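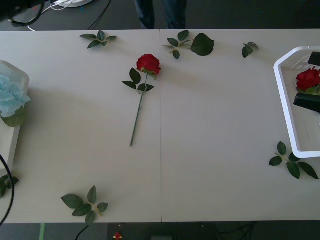 造花仕分けセルの始業前点検と原点合わせ

Brosardの造花仕分けセルを朝に立ち上げるときの手順です。対象は2本指グリッパ付きのアーム1台と、天板を2枚並べた作業台、右側の白いかごです。制御ソフトはFliniaを使います。慣れれば9分ほどで終わります。

1. 天板の確認
2枚の天板の継ぎ目を指でなぞり、段差がないことを見ます。段差があると細い茎が引っかかり、つかみ位置がずれます。直すときは脚のアジャスタを回し、天板の上からは押さえないでください。

2. かごの位置
かごは作業台の右側に置き、背の高い壁の向きを登録時とそろえます。向きを変えた場合は手順5の教示をやり直します。

3. グリッパの清掃
アームを非常停止にしてから、黒い指の内側を乾いた布で拭きます。アルコールは使いません。造花の葉の繊維が根元に残りやすいので、細いブラシで外へかき出します。

4. 原点合わせ
非常停止を解除し、Fliniaの「保守」画面から原点復帰を実行します。完了後に表示されるカウンタ値が970であれば正常です。ずれている場合はもう一度だけ実行し、それでも合わなければ手順6へ進みます。

5. つかみ位置の教示
赤いバラを1本、左の天板に置きます。葉だけの小枝は台の縁に散らしておいて構いません。速度を300に下げ、花のすぐ下をつかんでかごの上まで運び、そこで一時停止します。指が花びらをつぶしていないか、葉がかごの縁に当たらないかを確認し、よければ位置を保存します。花が傾くときは、つかみ位置を茎側へ少しずつ下げます。

6. 原点が合わないとき
たいていは手首側のコネクタの緩みです。主電源を切り、Prilov製の中継ケーブルを抜き差ししてから手順4に戻ります。ケーブルを床に戻すときは、作業台の脚で踏まないようにします。

花の種類を追加する場合は、別ページ「Asfaw形式の品種ファイル」を参照してください。アジサイのように花の大きいものは、バラの設定を複製せず新規に作成します。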